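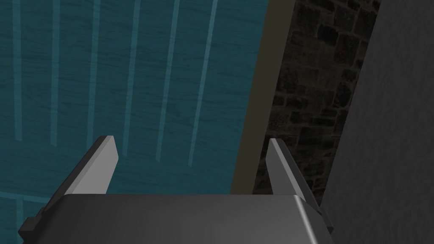

Figure 1. Rendered view, gripper in foreground. Light and dark gray surfaces.

4.2 Repainting of interior doors

The maintenance logs from Drultach, Hutchins and Jestberg hold 2,381 entries for interior doors over 14 years. Each entry gives the unit, the month, the work done and, in most cases, the color used. We left out entries for front doors and garage doors, which are painted on a different schedule and paid for from a different budget.

In all three towns the most common reason for repainting was a change of tenant. Wear came next, mostly near the handle and along the lower edge. Requests from tenants who were staying in place made up a small share of the entries, and many of these were turned down or put off until the unit was empty. Hutchins was the only town with a written rule on this. There a tenant could ask for one door to be painted per lease, and the color had to come from the landlord's list.

The lists themselves changed slowly. Drultach used the same off-white for the whole period. Jestberg dropped two colors and brought one of them back after the supplier changed.
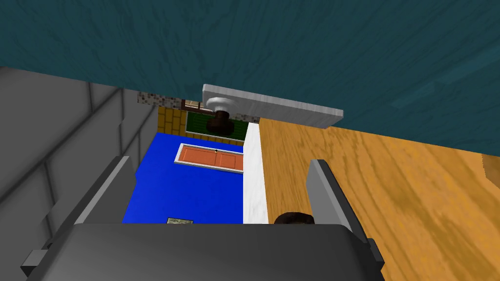

Figure 2. Dark teal surface with faint wood grain; golden-orange wood surface at right. Rendered.

Color names were a problem for coding. The same can could be logged as teal, blue-green or sea green, depending on who filled in the form. We grouped names by the supplier's code where one was given and by hand where it was not. Stained doors were coded apart from painted ones, even when the stain was dark enough to hide the grain. Entries that said only "match existing" were kept in the count of repaints but left out of the color tables.

Entries marked "touch-up" were harder to place. In Jestberg the term covered anything from a single scratch to a full coat on one side, and the hours logged were often the only guide. We treated any touch-up of more than 3 hours as a repaint.

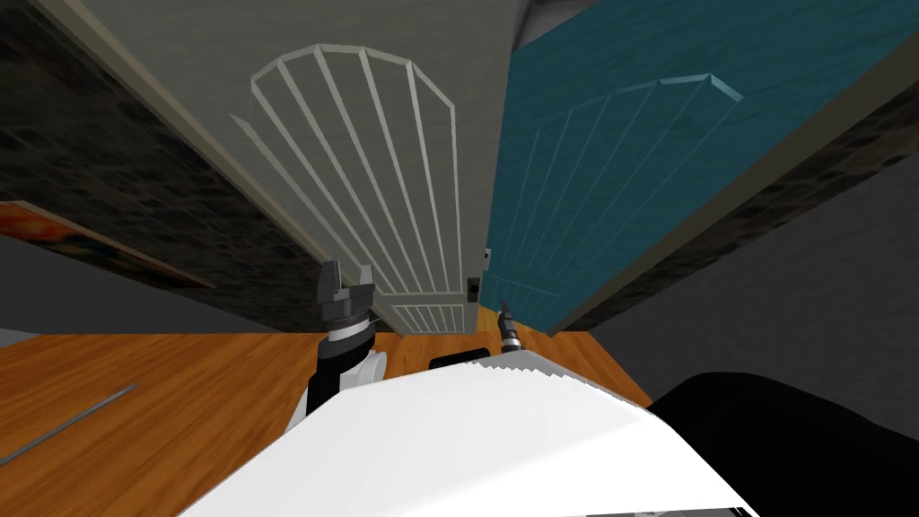
One tenant in Jestberg wrote on the survey form that she would have liked a say in the color, but that what bothered her more was old paint left thick in the grooves, so that the door stuck every June. Similar remarks came up on other forms from the same buildings. The logs do not show them, as sticking was recorded under hardware.
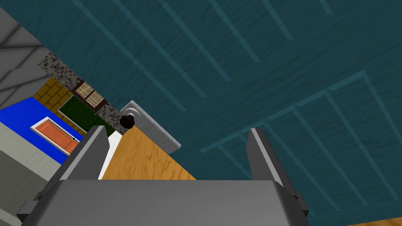
Paneled doors took more hours per coat than flush doors in every town. The Jusitdale handbook, which the painters in Hutchins followed, calls for the moldings to be brushed first and the flat areas to be rolled after. Some crews went further and gave the moldings a second shade. The view placed before this paragraph has a contrast of that kind, with thin raised strips in a lighter teal than the rough surface they cross. In the logs a second shade counts as a separate coat, and this raises the hours for those doors. We did not correct for it in Table 5, and the Hutchins totals should be read with that in mind.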